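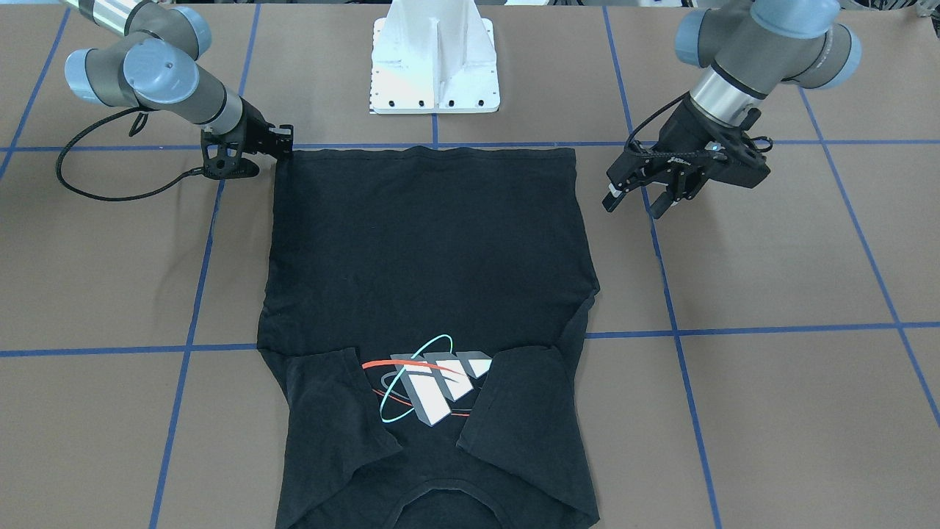
Black T-shirt with short sleeves (see item 5, Concert clothes)

Rendness Mixed Choir
Minutes of the spring meeting
Held on Saturday in the upper room of the Trirgate reading hall

Present: Torunn Holmgren (chair), Bindu Venkataraman (music leader), Tavion Lyons (accounts), Xiomara Tran (concerts and travel), Rafferty Kapoor (minutes), and singers from all voice groups.

The meeting was opened at 10.15.

1. Minutes of the previous meeting

The minutes were read and accepted with one correction. Under the point about the piano it was written that the tuning was paid by the choir. It was paid by the reading hall. Rafferty has corrected the copy in the folder.

2. News from the chair

Torunn welcomed everybody and especially the new singers in the alto group. The choir has now 61 names on the list. Not all of them sing every week, but all have said that they wish to stay on the list until summer.

She had spoken with the reading hall about the key. In the future the key is to be fetched from the bakery opposite and given back there the same evening. The bakery closes before our rehearsal ends, and therefore the key must be put in the letter box at the side door. The front letter box belongs to the flat above.

A question was asked about the heating. The hall has promised to turn it on one hour before we come. Several basses were of the opinion that this was also promised last year. Torunn will write to the hall again and ask for an answer on paper.

3. Music

Bindu went through the programme for the summer concert. The first half will be the sea songs, in the same order as we have rehearsed them. The second half is not yet decided. She would like to include the long evening psalm, but the tenors are few and the middle part divides the tenors in two. She asked if one or two from the baritones could learn the lower tenor line. Two singers offered to try it.

There was some discussion about singing by heart. Bindu wishes that at least the first and the last song are sung without papers. Some of the members find this difficult, mostly because of the third verse in the last song, where the words are nearly the same as in the first verse but not completely. It was agreed that those who need it can keep a small paper in the hand, if it is not lifted up in front of the face.

Practice recordings for each voice will be ready before the end of April. Tavion asked that the recordings are made a little slower than the last time. Bindu agreed to this for the sea songs and did not agree for the psalm.

4. Accounts

Tavion presented the accounts. The rent of the hall is paid until summer. The printer Jiltell has sent the bill for the new song books, and it was somewhat higher than the offer, as the covers were changed after the offer was made. It was discussed who had asked for the change of covers. This was not cleared up. The bill will be paid.

Nine singers have not yet paid for the spring. Tavion will speak with each of them himself and does not want that names are read out at meetings. The meeting supported this.

The income from the coffee table at the winter concert was good. A wish was put forward that the money from coffee is used for a music stand with a lamp for Bindu. Accepted.

5. Concert clothes

The matter was postponed from the previous meeting and took more time than planned.

Up to now the rule has been "dark clothes", and the result is that the choir stands in brown, navy, grey and in one case dark green. Xiomara had been asked to make a proposal. She proposed a black T-shirt with short sleeves for all, worn with black trousers or a black skirt. The reason is the church in Trirgate, which becomes very warm when it is full, and where two singers had to sit down during the concert last summer.

Against the proposal it was said that a T-shirt is too informal for the psalm, and that older members might prefer to cover the arms. For the proposal it was said that it is cheap, that it can be washed at home, and that most people own one already. Bindu said that she has no opinion about sleeves, but she does not wish to see large letters or drawings on the front.

After the discussion the following was decided:

The choir wears black T-shirts with short sleeves at the summer concert. Those who wish can wear a thin black cardigan on top. No print on the front. Shoes shall be dark, but no further rule is made about shoes.

Each singer gets the shirt for herself or himself. Anyone who does not want to buy one can say so to Xiomara, who will find one to borrow. The rule is for the summer concert only, and the clothes for winter will be discussed in the autumn.

Four members voted against and asked to have this written in the minutes.

6. Travel to the singing day

Xiomara informed about the singing day on the coast. The bus will leave from the square at 7.40 and does not wait. She has asked for a price from the bus company and expects the answer next week. If the price is much higher than last year, we will travel in private cars instead, and she will then need to know who can drive.

Lunch is included on the singing day. Those who cannot eat fish must tell it beforehand. Last year it was told at the table and this made difficulties for the kitchen.

7. Other matters

a) Scent. A soprano asked again that strong perfume is not used at rehearsals. Torunn reminded all about this.

b) Chairs. The chairs are to be put back in rows after rehearsal and not in stacks, as the reading circle comes in the next morning.

c) Lost things. A grey umbrella and a pair of reading glasses in a red case are lying in the cupboard behind the piano. They can be collected there.

d) Song books. Three of the old books are still missing. Please look at home, also inside other music books.

e) Kapoor family concert. Rafferty asked if a small group could sing at his mother's birthday. Those who are interested can speak with him directly. It is not a choir event, and the choir books can be borrowed for it.

8. Next meeting

The next meeting is held after the summer concert, at the same place. Points for the agenda are sent to Torunn at the latest one week before.

The meeting was closed at 12.05.

Minutes written by Rafferty Kapoor
Read and approved by Torunn Holmgren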